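Zastero trial moves internal messages to fixed delivery times

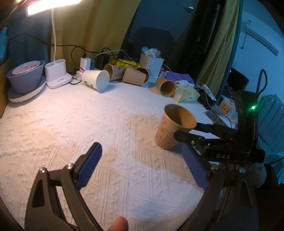

Bulletin 46, page 9

Zastero has published the results of a trial in which internal messages were held back and delivered in batches. The trial covered 1,530 staff at the firm's Akley and Etim offices and ran until June.

Messages sent through the company's chat and email systems were placed in a queue and released six times in each working day. The first release was at 9.15 a.m. and the last at 4.45 p.m. Senders saw the time of the next release beside the send button and could edit or withdraw a message until then. Calls and calendar changes were not delayed.

A message could be marked urgent, in which case it skipped the queue. Each person was allowed nine urgent messages a week. Unused ones were not carried over. Support desks and the payroll team had no limit, as their work depends on replies within a set time.

The queue was run by Datport, a scheduling tool that sits between the mail server and the user's inbox. It logged the time at which each message was written, released and opened, but did not store the text. Staff could see their own log. Managers received totals for teams of six or more.

The main measure was the median length of time a person spent in one program before switching to another. At Akley this rose from nine minutes to 14. At Etim, where many staff share desks and already kept chat closed in the mornings, the change was too small to separate from normal variation. The number of messages sent fell at both sites, mostly through a drop in one-line replies.

Total working hours did not change. The report notes that some of the time gained was taken up by longer messages, and that the hour after the midday release became the busiest of the day for meetings requested at short notice.

In the closing survey, 46 per cent of those who replied wanted the fixed times kept as they were. A smaller group asked for more frequent releases in the afternoon. New starters were the least satisfied, reporting that simple questions about systems and passwords could wait more than an hour for an answer.

Zastero will keep the queue at Akley with one change: messages within a project team of fewer than six people will be delivered at once. Use at Etim will be optional. The revised settings take effect on Tuesday.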